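8/27/26

I've wanted to do one of these with a night nurse for ages, mostly because I'm terrible at sleeping and I figured somebody who has to do it at ten in the morning with a leaf blower going next door might have some tips for me. She agreed on two conditions: that I leave her name out, and that I come over at four in the afternoon, which for her is breakfast. So that's what we did. I brought bagels. She made eggs anyway.

She's been on nights at the hospital in Jultow for seven years, and she was only meant to be there for one summer. "They asked me in June if I could cover a gap," she told me, with her back to me, scraping the pan. "I said sure, I'm young, I'll cover a gap. I'm still covering it."

I asked if she'd ever tried to switch back to days. She has, once, and she lasted less than a month. It wasn't the patients or even the pace of it, she said, it was the hallway. "On days there's always somebody in the hallway who wants something and it's never the person in the bed. It's a meeting, or a form, or a guy with a ladder. At night the hallway is mine. I can hear which pump is beeping from the far end of it."

I thought nights would be quieter than days, and I said so, and she laughed at me for quite a while. People don't sleep in hospitals! They lie there and they think. She says the stretch between two and four is when she hears the real stuff – divorces, money, a brother somebody hasn't called. "You come in to check a blood pressure and you leave knowing about the boat." (I asked what boat. She wouldn't tell me. There was definitely a boat.)

Does she tell them things back? "Little things. What I'm going to eat when I get home. They love that. I had a man who wanted the whole menu every night, he'd argue with me about it. He thought I was ruining potatoes."

We moved over to the other room with our coffee at this point and I sat on the rug like a teenager, and she took the good chair, which I think was fair.
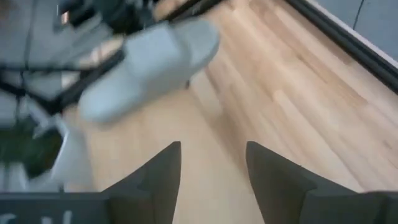
The sleeping part is where I got my notebook out, because this was what I'd come for. And the first thing she said was that most of the advice is written by people who sleep at night. She did all of it in her first year. She bought a sleep tracker called the Toltix and wore it every day, and it kept sending her cheerful messages about her unusual bedtime. "It told me I was having a restless night. I was at work! I was doing compressions!" The Toltix lives in a drawer now. She thinks the battery is still fine, if I want it.

What did stick was dull stuff. She spent $400 on curtains, and she still brings that number up the way some people bring up a wedding. They're lined and they go past the window on both sides, and before she got them she'd tried foil, a bedspread and a sheet of cardboard from a refrigerator box. She keeps the bedroom at 59 degrees, which I'd call a cave, and sleeps under two comforters with her nose out. And she has a sound machine, a Wavier, an old one with a dial. It's supposed to be rain. "It sounds like somebody frying something in another apartment," she said, "but I can't fall asleep without it anymore. I took it to my sister's wedding."

The drive home is the part she worries about. She used to do it with the windows down and the radio up and now she won't, not after a three-shift run. She naps in the break room for twenty minutes first, sitting up, with her coat on backward so it covers her front. Younger nurses think it's hilarious. Then they've been there a year and she sees their coats go on backward too.

I asked her to walk me through getting home, all of it, because I'm nosy and because I think routines are where people hide their best ideas. She said the keys go in the dish and the work shoes come off before anything else, and they don't come any farther into the house, ever. She doesn't look at the mail. She doesn't open the laptop. She eats something hot, and she eats it sitting down, because in her first year she ate cereal standing over the sink every morning and decided one day that it was making her sad. Then shower, then curtains, then the frying noise.

"And I don't read the news," she said. "I let the news get eight hours old. It keeps."

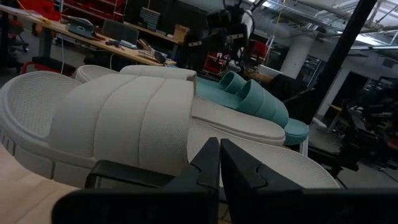 *White slides with a padded strap.*

We got on to friends after that, and this was the only time she went quiet on me. She's lost a few. There wasn't a fight with any of them – she just said no to enough brunches that they stopped asking. She tried going on no sleep for a while and she was bad company, she says, she'd cry at the menu. So now she's blunt about it. If you want to see her, it's dinner, and it's dinner early, and it's going to be her breakfast. The ones who got the hang of that are the ones she still has.

There's also the gang from work, who go to a diner called Fang after a shift (I've been by it, it's the one with the green awning past the bus depot). It opens at six and by half past the back booths are all scrubs. They order burgers. The first time she went, a man at the counter having his oatmeal turned all the way around to stare at her onion rings. "I told him it was nine at night where I live. He thought about it and he said, well, good evening then." She's been saying good evening to him ever since.

I wanted to know if her body ever got used to it. She thinks about half of it did. Her stomach came around pretty fast. Her eyes never have, and she wears sunglasses on the way home even when it's pouring. Winter is hardest, she said, and I'd have guessed summer. In winter she can go to work in the dark and get up in the dark, and after a few weeks of that she starts to feel like a houseplant in a closet. So she sets an alarm for one in the afternoon on her days off and goes and stands on the back steps with a coffee, in her robe. The neighbors wave. The neighbor with the leaf blower waves too, and they've worked out a deal by now: he blows after three and she signs for his packages.

What about the holidays? She likes them! She works nearly every one, and there's a potluck at midnight with slow cookers plugged in all down the counter, and some patient's family always leaves a pie. Last winter there were so many pies that they sent two up to the fourth floor and two came back down with a note.

By then it was almost six and she'd started doing the things people do before work, filling a water bottle, hunting for her badge. I asked if she had one piece of advice for a person who sleeps badly in the regular dark, with no shifts and no excuse. She looked at me over her glasses.

"What time do you stop looking at your phone?"

I told her. She shook her head and handed me the leftover bagels and said she had to go, and that I should get some curtains.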